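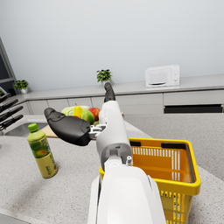

Pettigrew PB-2 Countertop Water Filter: Review
By Yatziri Sandoval
June 16, 2023

The PB-2 is a gravity-free countertop filter that connects to the kitchen faucet through a diverter valve. Pettigrew sells it with two carbon block cartridges, each rated for 1000 gallons. I have used it daily for seven weeks on the municipal supply in Motmont, where the water is hard and smells of chlorine in the morning.

Installation

The diverter threads onto a standard aerator fitting. An adapter for inside threads is included; one for pull-down sprayers is not, and Pettigrew does not list one. Hand-tighten only. The collar is plastic and will cross-thread if started at an angle. Flush the first cartridge until the water runs clear of carbon fines – the manual says five minutes, mine took closer to eight.

Flow and taste

Flow is slower than on the Drernley unit I used before, and it drops further when the dishwasher is filling. A tall glass is no trouble. A stockpot takes patience. Chlorine taste is gone at normal flow and faintly present with the faucet fully open, so the lever is best kept at half. Hardness is unchanged, as expected of carbon. The kettle still scales.

I brewed the same green tea with filtered and unfiltered water, chilled both, and compared them the next day. The filtered batch was less flat and had less surface film. Bottled tea remains more consistent than either.

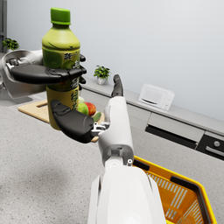 Green tea in a plastic bottle with a green screw cap.

Housing and cartridge changes

The housing unscrews from the base a quarter turn at a time. The O-ring sits in a shallow groove and tends to lift out with the cap, so check it before closing. Replacement cartridges are stocked by Lulton at a lower price than from the maker. They seat correctly.

Complaints

The spout does not lock and drifts when bumped. The supply hose is short – the unit has to stand right beside the sink. There is no change indicator, so write the install date on the cartridge label.

Rating: 7 out of 10. Suitable for renters with a standard faucet. Households with a pull-down sprayer should look at an under-sink model.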